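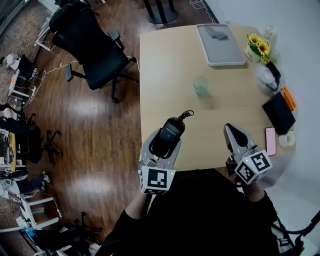 2 min read

Project report, Pustelus hand grippers – setup and upkeep. Handed in 12/27/25.

Our part was keeping one pair of hand-held grippers working at the table. Left and right, marker cube on each, green light on each. The software side is in the other group's report.

Startup, the way we ended up doing it. Both grippers on, wait for the lights. Wipe the markers with a dry cloth. Open and close each one 10 times with nothing in it, then pick up something small and dark and put it back down. If the tracked path jumps, stop and check the cube screws before you blame the software (we blamed the software for 3 days).

Main fault: left cube working loose. Only a tiny bit of play but the fingertip position came out wrong every time the wrist turned. Tightened it, came back. Put a thin rubber washer under the cube and re-ran the Mallet calibration, 15 poses per side. Held for the next 66 runs, then we ran out of time. Right side never did it, dont know why.

Finger pads – cleaned with alcohol after each session. Worn ones slip on smooth stuff. 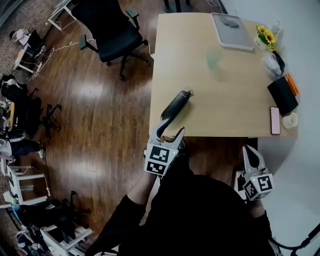

Fulgencio Cortés read the draft and wrote back that the washer is fine for now but rubber creeps, so the cube should be checked again after a week, and he would of used thread lock from the start. Fair. We didn't have any.

Still open: spare pads, a proper torque number for the cube screws, and somebody has to write down the Mallet settings befor May.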